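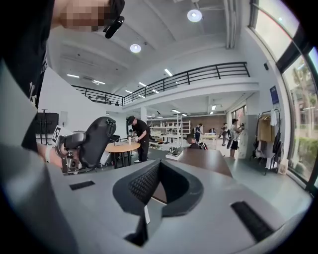
Visit to the Onunholm workshop: what we learned before buying hand-held grippers

In March I visited the Onunholm workshop together with my colleague Mio Ueda from purchasing. Our department wants to start recording demonstrations with hand-held grippers next year, and I was asked to prepare the equipment plan. Until this visit my plan was a spreadsheet with one large line for devices and one small line called "other." After the visit it has a different shape, and I would like to explain why for those who must approve it.

We arrived at nine in the morning and were received by Hazem El Sherbiny, who is responsible for operations there. He had prepared coffee and a printed list of everything they bought in the first year, with prices. I did not expect such openness. Mio asked if we may keep the list, and he said yes, but without passing it outside our company, so in this report I give only the numbers he agreed to.

The room

The workshop is one large open room with a mezzanine above part of it. The walls and the ceiling are white, except for a brown brick wall at the back, and large windows look out on trees. People work at tables of different kinds, long ones and a round one, and the equipment is kept on tall white metal shelving with many tiers.

I had imagined closed booths, one for each operator. In my first plan I even had a quotation for partition walls. Mr. El Sherbiny told us that they considered booths too and decided against them. An open room costs less to prepare, and the background changes during the day, which their customers like to have in the recordings. The disadvantage is that people disturb each other. They move the tables often, and he said that we should buy furniture that two people can carry.

Daylight was my other question, as the windows are really large. They record in daylight and also in the evening under the ceiling lights, and they write the conditions into the session notes. They have no blinds in their budget and did not miss them so far. For our own building, where the sun comes in low from the west, I will keep a small amount for blinds — it can be removed later.

The grippers

Most of our time went to the devices. Two operators let us stand beside them while they were working, and later we could hold a gripper ourselves. I used it with a plastic cup and a folded towel for a quarter of an hour, and my wrist was tired after that. This matters for planning. A device that is light in the catalog is not so light after an hour, and they change operators more often than I had written in my staffing table.

The workshop uses the Ploleo model as its main device and bought the Minja model for comparison. I will not repeat the whole comparison here, because Kohei Fukuda, their technician, told us that both were changed by the makers after the purchase, and the older results are perhaps not fair any more. His advice on what to look at in an offer was more useful to us:

Finger pads. They wear out first. He replaces them as soon as the surface becomes smooth, and a replacement set costs 120 dollars. Ask if the pads are sold separately or only together with the whole finger.

Markers. The square markers on the side of the device get scratched and dirty. He prints new ones himself, but the size must be exact, and a cheap printer made him lose several days of recordings. A good printer should be in the first order.

Housings. A device will be dropped. Ask how the housing is closed and whether your own people may open it without losing the warranty.

Delivery. The first order was promised in three weeks and came after 7 weeks. In this time the operators were already hired and paid.

The last point was the most expensive one in the whole list, and it does not appear in any quotation. I have now moved the start date of our operators in the plan, so that they begin after the devices are received and checked.

What the budget looked like

Kiyoshi Ichikawa keeps the accounts for the workshop and joined us for lunch. He showed us how the first year was divided. The devices were 34 percent of the total equipment spending. I had 70 percent in my spreadsheet. The difference is made of storage drives, computers, batteries, tables, shelving, spare parts and the objects which are handled in the recordings.

The objects surprised both of us. Mr. Ichikawa called them "the groceries," and he said they are bought every week, like in a household. Boxes get crushed, clothes must be washed, bottles leak. In the first year they put 400 dollars per month for this and it was enough only when one customer at a time was served. Mio noticed that in our company every small purchase needs a signed form, which would be very slow for a box of paper cups. We will propose a purchasing card with a monthly limit.

He also told us one thing he would do in another way. They bought all the devices in one order to get a discount. When the maker improved the trigger a few months later, they had a full set of the old version, and the upgrade cost more than the discount had saved. He would now buy half and take the second half after the first project is delivered.

Service contract

For repairs they have a contract with Cumport, who collect a broken device and lend another one during the repair. Mr. Fukuda was satisfied with the quality of the work but not with the wording about loan devices, because the contract says "where available." It was not always available. If we take a similar contract, Mio will ask for a fixed number of days. Otherwise we should keep our own reserve devices, and then the contract is maybe not needed in the first year. We did not reach the same opinion on this in the train, and I leave the line open in the plan.

Changes to our plan

The partition walls are taken out. The device order is divided into two parts, with the second part in the following budget year. A printer, spare pads and reserve batteries are added to the first order. There is a new monthly line for objects. Operators start after delivery. The blinds remain with a question mark.

Haruto Katayama has asked me for the total by the end of the month. I still wait for the shipping prices from the Ploleo seller and for an answer about the warranty on opened housings. Mr. El Sherbiny has offered that our technician may come for two days and work beside Mr. Fukuda. We would pay only the travel, and I have already put it in.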